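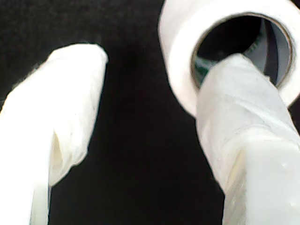 Beatriz Neves would like the bailer and the life jackets moved to the top of the list, as those are what the skippers forget most, and she has a point, so that is how it reads this August.

Marinho Cove Sailing Club
Pre-Race Boat Check, with comments
Boat: Desesent, sail number 609
Checked by: Alvar Westerberg

Life jackets, one per person aboard: OK
Comment: All good sizes and all buckles click shut. The smallest one has a frayed strap that I would love to see replaced before the junior series, but it will do nicely for now.

Bailer, tied in: NEEDS WORK
Comment: There is a bailer, and a fine big one, but it was rolling around under the thwart with no line on it. I lent the crew a bit of cord. Please tie it on with a proper knot - the bay was choppy last year and we fished out more bailers than I care to remember.
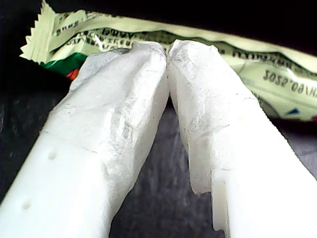 White gripper fingers, tips nearly touching.

Mast, stays and pins: OK
Comment: Two of the split rings on the port side had opened up a little, so we swapped them on the spot. Tape over them before you launch, and the jib will thank you for it.

Rudder and tiller: OK, see note
Comment: The retaining clip holds, though it's stiff. Work it back and forth a few times with fresh water and it ought to loosen up.

Buoyancy tanks: RECHECK
Comment: We left the hatch covers on and pressed along the seams for 15 minutes, what with all the chatting. The forward cover seems tired to me. Ferkness sells the gasket, and so does Grekix if you don't mind waiting for the mail.

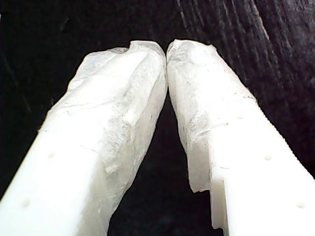 Gripper fingers with a thin, crumpled white covering over the upper halves.

Anchor and line: OK
Comment: Nicely coiled, and the shackle is wired. I wish every boat came in like this.

Tow line, floating: MISSING
Comment: She can't race without one, I'm sorry to say. Bring it by the boat shed before 9 in the morning and I'll sign her off
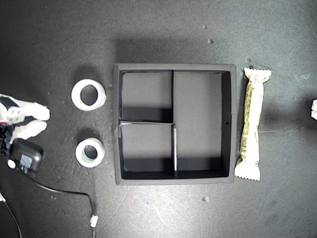 with no need to haul her out or go through the whole sheet a second time. Leave the hatch covers off overnight, too, so the tanks can air.

Result: Pass once the tow line and bailer are seen to.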